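Paper, Folders and a Kitchen Timer: Home Office Tips for Your Residence Permit Application

When my husband and I started putting together our residence permit papers, I thought the hard part would be the rules. The rules were fine! The hard part was our kitchen table, which vanished under bank letters and photocopies for most of November. I've since helped two cousins and a neighbor do the same thing, and these are the household tricks I'd pass on to anybody moving abroad. I'm no lawyer, so check the actual requirements with your consulate, but the paper wrangling I can help with.

Pick one surface and keep it

Choose a table, a desk or even an ironing board, and let the application live there until it's sent. We tried clearing everything away before dinner each night and lost a marriage certificate for 9 days (it was inside a cookbook). If you really do need the table back, slide the whole lot onto a big baking sheet and put it on top of the fridge. Works beautifully.

Make the cover sheet first

Before you collect a single document, write out everything the consulate asks for on one sheet of paper, in their order, using their words. Leave room beside each line for three things: where it comes from, when you asked for it, and when it expires. That last column saved us. Police certificates and bank statements often have to be recent, so those are the ones to order late.

Our list had 13 lines for each of us. Yours may be shorter, lucky you.

Folders you can tell apart across the room

One color per person, and stick to it everywhere — folder, paper clips, sticky notes, even the pen. My friend Soon-im Jang did hers with leftover gift wrap taped over cereal boxes cut down to size, and they stood up better than the ones I bought. Cut the box on a slant so you can see the tabs.

Inside each folder, put originals in clear sleeves and copies loose behind them. Never punch holes in an original. Never staple one, either, and if it arrives stapled, ask before you pull the staple out, as some offices want certified pages left joined.

Scanning without the misery

Do it by a window in the morning if you're using your phone. Lay the page on something dark so the edges show up, and put a coin on each corner if it curls. Heavily creased paper can go under a stack of dictionaries overnight. Please don't iron it, I tried that with a birth certificate photocopy and the toner came off on the iron!

Name the files the dull way: surname, document, month. "Scan 445" will mean nothing to you when somebody at the consulate emails to ask for page two again. Save the lot to a thumb drive as well as the computer, and tape the thumb drive inside the folder lid.

Keep drinks on their own table

I feel strongly about this one. Coffee, soda, soup, the dog's water bowl, all of it goes somewhere else. A side table or a windowsill will do. Same goes for spray cleaners, which drift farther than you'd think and make ink run.

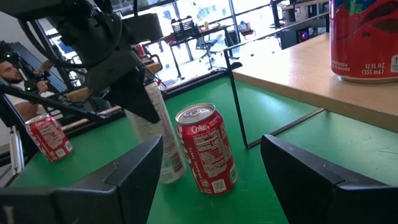

Soda can on a green tabletop, with a tall, slim bottle or spray can behind it.

If something does spill, lift the page by two corners, lay it flat on a dry dish towel and blot. Don't rub. Put a second towel on top, then a cutting board, and change the towels every hour or so.

Set the kitchen timer

Forms go wrong when you're tired. I set ours for half an hour, filled in what I could, and stopped when it rang, even in the middle of a page. Then my husband read every line back to me aloud from the passport. He caught a swapped digit in my passport number on the very first evening.

Mailing day

Weigh the envelope on your kitchen scale before you go, slip a sheet of stiff card behind the papers, and take a photo of the whole bundle fanned out. Keep the receipt in the folder, clipped to the cover sheet. Then give the table a good wipe and have everybody over for dinner!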